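The small desk, put in order

A desk pushed against a wall has a fixed amount of useful surface, and most of it goes in the first week. Keyboard, mouse, lamp, two books that were meant to be returned, a postcard or two. The Cestness flat we used for this article has a work surface 63 cm deep, and the same problems as any other.

Start with the sockets. A row of them at desk height is convenient and also dictates where everything else goes, as anything tall placed in front has to be moved each time a plug goes in. Keep the space before them for flat or light items. Books laid down are fine. Cards propped against the wall are fine too, provided they stand clear of the plugs, and they take up almost no depth. A closed-back shelf or a box file is a poor choice here.

Plugs should be sorted by how often they come out. The lamp and the router stay in and can take the far end of the row. The phone charger and laptop supply go nearest the working hand. If a cable crosses the mouse area, swap the order of the plugs before buying clips.

The mouse needs more room than people allow for it. Measure a clear rectangle 300 mm wide to the side of the keyboard and treat it as occupied. At a low pointer speed the hand will use most of it; at a high speed the hand uses less, but small targets become harder to hit. Set the speed first, then decide how much desk to give up.

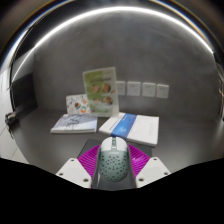
Shell design is a separate matter. Perforated shells came in as a way of removing weight, and a small mouse with a honeycomb back suits a fingertip grip, where the palm stays off the body. Those who rest the whole hand on the mouse tend to prefer a solid back and a longer shape. The holes also collect dust. A soft dry brush once a fortnight deals with it; liquid cleaner should be kept away altogether. The wheel needs the same brush, with the mouse unplugged or switched off.

Grey laminate, painted board and sealed timber all track acceptably with a current optical sensor. Glass and high-gloss lacquer are less reliable and need a mat. The Hestik felt mat we tried was 2 mm thick and stayed put. The Sosa one was thicker and caught the wrist at its edge.

Books are the last item. Keep on the desk only those opened that week, flat, with the spines facing the chair. Lying flat they can serve as a stand for a small lamp, though this means lifting the lamp to read them. Five is the limit for one pile at this depth, and the largest goes at the bottom.

Wamadik sells a narrow rail that fixes below the sockets and holds cables off the surface. It was left up from January and the adhesive has held. On textured wallpaper, use the screws.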